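4.2 Where people keep their snacks

The diaries turned out to be richer than we had dared to hope. Across the 55 households in Wellholm and Foltitz, participants logged 2,709 snack occasions, and a striking share of them began with food that was already in plain sight. Open storage (a tabletop, a counter, a shelf at eye level) was linked to more frequent but smaller snacks, while closed cupboards went with fewer and larger ones. We were delighted to see this pattern hold in both towns, given how different their shopping habits are!

Packaging matters too. In the follow-up interviews, 71 percent of adults said they chose single-serve packets so that they could stop after one, yet the diaries show that a second packet often followed within the hour. Gallardo's earlier work on shared bowls in Harms points the same way – the unit on the wrapper shapes what people count as "a snack," even when they eat several units in a row.

Imported spicy snacks deserve a study of their own. They were rare in the Foltitz diaries but came up again and again in Wellholm, mostly in the late evening. Packaged snacks set out on a table are shown in Figure 4.
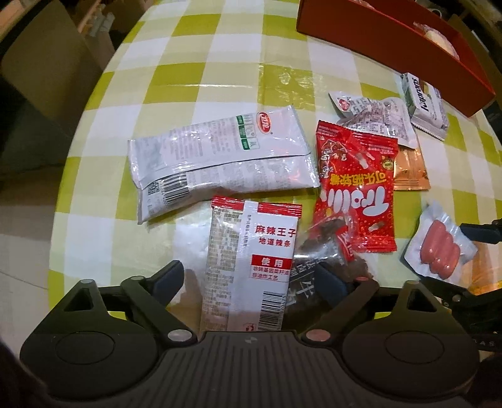
Figure 4. Packaged snacks on a checkered tablecloth, including a packet of 麻辣王子 spicy strips (latiao).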